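Call for participants: do brain-training subscriptions do anything for people over 60?

Posted 05/01/2024

You have seen the ads. Ten minutes a day, a cheerful chime, and your memory comes back like a lost dog. We have read the studies those ads lean on and came away less than impressed. Most were short, several had no proper comparison group, and a good number measured whether people who practised a game got better at the game. They did. So would anyone.

We want to know whether any of it carries over to finding your keys, following a recipe or remembering what the doctor told you last June. To find out, the Serness Memory Project needs people who are willing to be bored by us for 20 weeks.

What we are comparing

Participants will be put into one of 4 groups by lot. You can't choose, and please don't ask Raluca at the front desk to swap you, as she has no way to do it.

Group one uses Festine, a paid tablet program of the usual sort, with scores and streaks. Group two does pencil-and-paper word work out of a booklet. Group three does word building by hand at a table, with loose letters, no timer and no score. Group four carries on as normal and comes in only for testing. Group four is the one people try to get out of, and it is the one the whole study depends on.

We have no favourite. If the tablet people do better we will say so. If the group who did nothing does just as well, we will say that too, and with some relish.

Sessions for groups one to three are held at the Lungu Centre on Belter Street, twice a week, mornings. Each one lasts 45 minutes including the kettle. There's a ramp at the side entrance and the washroom is on the same floor. Parking on Belter Street is metered and we can't validate it.

Group three materials are kept plain on purpose: foam alphabet letters on a light-blue plastic plate, at an ordinary table. You work at your own pace and nothing congratulates you.

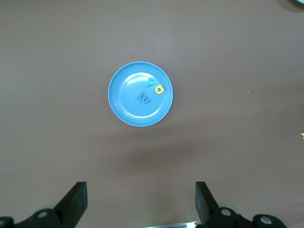

Who we are looking for

We are looking for people aged 67 or older, living at home, who read English comfortably. Glasses and hearing aids are fine. So is a dodgy hip.

We can't take you if you have a diagnosis of dementia, if you have had a stroke in the past year, or if you already pay for a brain-training program and don't want to give it up for the length of the study. We also can't take two people from the same household. They compare notes, and who could blame them.

You don't need to be worried about your memory. You don't need to be proud of it either. We would particularly like to hear from people who think this kind of thing is nonsense, as studies like ours tend to fill up with believers and it colours the results.

What you get

Grocery vouchers at the end of each month you take part, and your bus fare back if you keep the ticket. Tea. A written summary of the findings in ordinary language, whichever way they fall.

What you don't get is a promise. We are not offering treatment, a diagnosis or a sharper mind. If your test results show something we think your doctor should see, we will tell you privately and you can decide what to do about it.

Testing

Everyone is tested at the start, at the end, and again 6 months later. That last visit is where other studies lose people, so please only sign up if you expect to be in town. The tests are dull. One involves remembering a shopping list and another involves drawing a clock. You may stop at any point without giving a reason, and you keep any vouchers already handed over.

Who pays for it

A university grant. The makers of Festine have given us no money and no free licences; we bought ours at full price, which hurt. They will see the results when everybody else does.

How to put your name down

Ring the Lungu Centre and ask for the memory study, or leave your name and number at the desk. Neema Mutiso or Cornel Vasiliu will call you back for a short chat about your health and your availability. Irina Marinescu runs the study and will take complaints.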